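About Onetti School of Hospitality

Onetti School prepares adults for work in hotels, dining rooms and guest houses. It was founded in Skarkberg and now enrolls 100 students in each intake, with classes in English and Spanish.
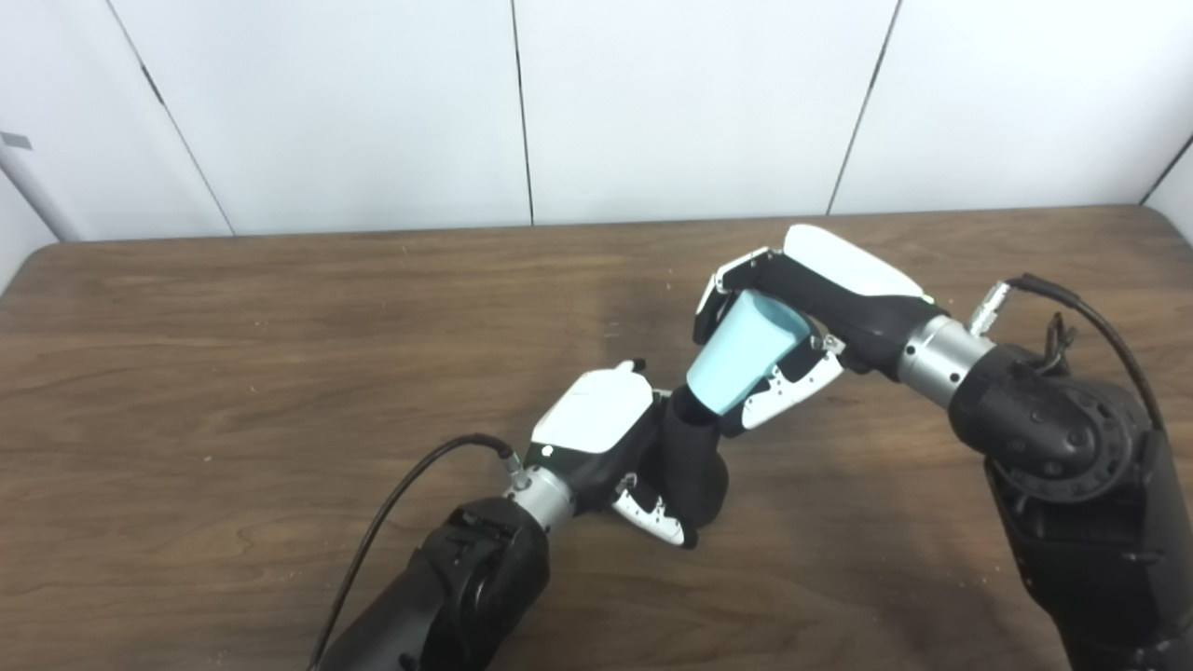
Instruction is organized into nine courses, beginning with front desk practice and food safety. Students learn room by room how a property is kept, from linen storage to the care of furniture. A wooden tabletop with rounded back corners, set against a white paneled wall, is wiped with the grain and checked for crumbs before a guest is seated.

The dining service course is taught at the Ternar campus. It covers table setting, allergies, billing and the courteous handling of complaints.

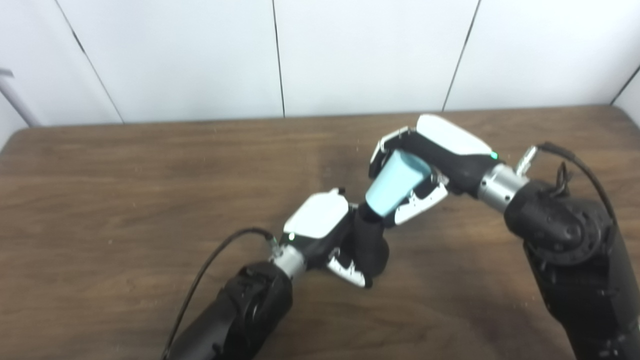 Photo: Onetti School / Sowa Studio

Every student completes a paid placement with a partner hotel. Placements last two terms and are supervised by a member of the teaching staff.
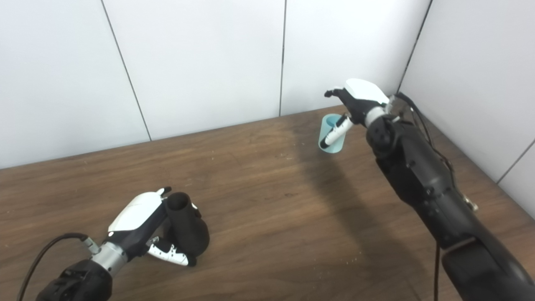 Ternar, January

Applications for the spring intake are now open. Forms may be collected from the admissions office, Room 306, or requested by mail.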